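The bag incident

Apr 13, 2019

Print | E-mail

I have now spent 436 attempts on sandwich bags, and I would like it known that I used to have hobbies.

The fault, for anyone who missed the last post: the arm shuts its fingers on thin plastic, decides it is holding nothing, and shuts them harder. Evar (the control software, and I use the word control loosely) works out grip from how far apart the fingers stop. A bag has next to no thickness. So it squeezes until the motor trips, the brake lets go, and the whole forearm sags on to the counter. In June it did this with my thumb underneath. The thumb is fine. My faith in the stop button, which sits 800 mm away on the other side of the arm, is less so.

The folk at Pemance suggested padding the fingers. Walton's forum suggested a lower current limit. I did the second first, it being free, then the first, and went back to pinching bags by the bottom edge.
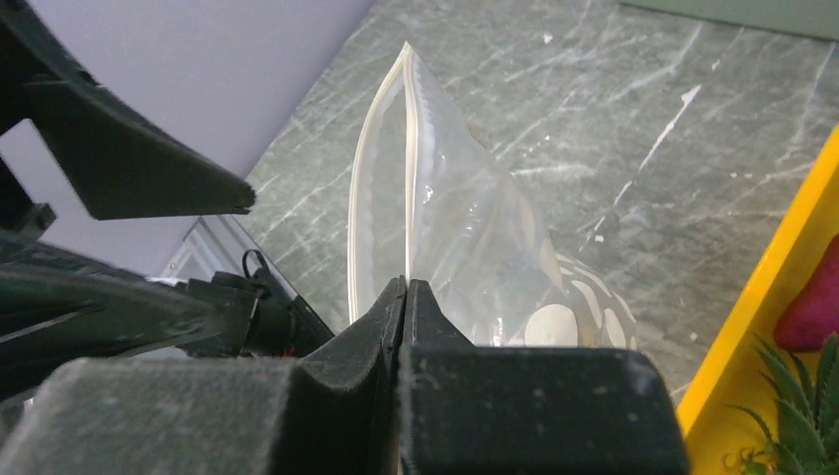

What I've changed

Current limit halved. Stop button moved to my side. Brake wired so that it locks when the power goes, as the Hrynyshyn manual told me on page 2, had I read page 2.

Next up, the bag with something in it.

Related posts
Thumb 0, Robot 1
Why I no longer trust the Walton power supply
Evar error 2367 and other bedtime reading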